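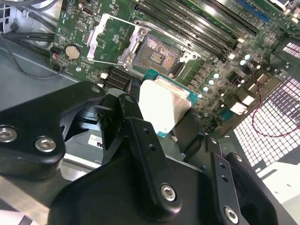 I gave up my car in May, and the thing I was least ready for was how much I'd have to say about buses. I have opinions on seat fabric now. I have a favorite driver. My old life ran on parking apps and podcasts, and I could go from my kitchen to my desk without hearing a stranger's voice, which I used to think of as a perk. Then the transmission went, the mechanic said a number with a comma in it (4,000, if you want to wince along with me), and I stood in his office looking at a calendar with a tractor on it and thought, well, what if I just didn't? I'm a desk person by nature. I'm the one in my family who gets called when a computer needs opening up, and I'm happiest bent over a green motherboard with the processor hovering above its open socket, holding my breath. Waiting in the rain at a bus stop with other people was going to be a whole new skill.

The route I ended up on is the 390, which runs from Drodthorpe, where I live, out to Sandden, where I work. By car it took me 25 minutes on a good day. The bus takes close to an hour, and it gets there by way of every single thing that has ever been built between the two towns. We do the hospital. We do the back of the hospital. We go around a garden center, pull into its lot, wait a bit, and come out the way we went in. For the first week I sat there working out how much sooner I'd have been at my desk, getting crosser at each stop, and arriving with my jaw clenched.

Somewhere in the second week I stopped doing the math. I'd love to tell you I had a moment of clarity, but my phone died. I had nothing to look at but the window, and out the window was a man in a suit walking a very small goat on a leash along the sidewalk. I had driven that road for six years! Had the goat always been there? I asked the woman across the aisle and she said oh yes, that's the goat, as if I'd asked her what the river was called.

So I started looking. There's a bakery called Beneš halfway along, right where the road narrows, and the driver has to slow down so much that you get a long, torturing look at the trays. At ten past seven it's poppy seed rolls. If you catch the later bus they've moved on to the plum things, and I now know which of my fellow passengers will crack and get off for one (the next bus is half an hour behind, so it's a serious commitment). I cracked on a Wednesday. I was late for a meeting and I had sugar down my coat and I regret none of it.

Bus people have rules, and I broke most of them before I learned them. The seat behind the back door belongs to a lady with a tartan shopping cart, and although she'd never say a word, the entire bus will watch you sit in it. You thank the driver, even when you get off at the back and have to shout. Phone calls are allowed if they're short or if they're really good. I once heard half of an argument about a wedding cake that went on from the hospital to the garden center, and when the caller hung up, a teenager two rows back pulled out one earbud and asked what the sister had said. She told him, too. We all agreed the sister was out of line.

I should be fair and tell you about the bad days, because people who give up cars can be unbearable and I'm trying not to be one of them. There was the morning two buses in a row didn't come and the little screen at the stop just kept saying "due," cheerfully, for forty minutes. There was the day somebody's soup got loose. Groceries are a problem I haven't solved. I bought a folding cart, a Sokar, bright orange because that was the one on sale, and it folds beautifully until there's something in it, at which point it also folds. I chased a cabbage down the aisle through two stops. Evenings are hard as well. The last bus back from Sandden leaves before most movies have ended, so I've now seen the first three quarters of a lot of movies.

And there are places it simply doesn't go. My aunt lives up a hill that no bus has ever been asked to climb, and getting to her takes a bus, another bus, and a walk that she describes as "nothing" from the comfort of the top. I go less often than I did, and I don't have a cheerful spin for that one. I borrow a friend's car at the holidays and feel like a visiting celebrity for how quickly I get there.

But the money is lovely. I'd been spending 200 a month on gas and parking without ever adding it up, and the bus pass costs a good deal less than half of that. I've also read more books since May than in the two years before it, mostly fat library paperbacks with somebody else's coffee on them. I sleep better, which I put down to the walk at each end. My coworkers have started asking me when the bus comes, in a casual sort of voice, as if for a friend.

One of them rode home with me last week to try it out. I gave her the window side, told her which seat to avoid, and made her put her phone in her bag before the bakery. She wanted to know about the goat, naturally, but it was raining and he doesn't come out in the rain. She's trying again on Wednesday, on the early one, for the poppy seed rolls.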